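I've been nagging you about the Prututthorpe tower since June, so bear with me for one more item! The new drawings are out, and it has shrunk to 41 floors, with a fatter base and a roof garden I kind of love.

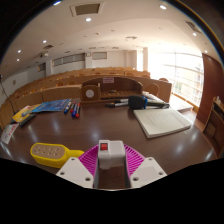 Curnton wants the frame built off-site in 746 modules, each with its wiring already in. Picture a whole apartment's lights tested at the factory, every one on its own switch (a plain red rocker like this one would do), then craned into place. I'm excited, but the schedule still gives them only 182 days, and I can't see how the foundations fit into that.
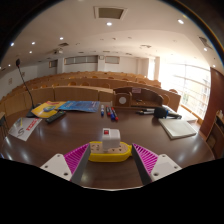
Renata Urrutia wrote in to say the foundations are the easy part, and that I should be asking where the cranes will stand once Alarcón Street closes. Fair point, Renata! I'll ask at the Plondden open house.

23 shares | 6 comments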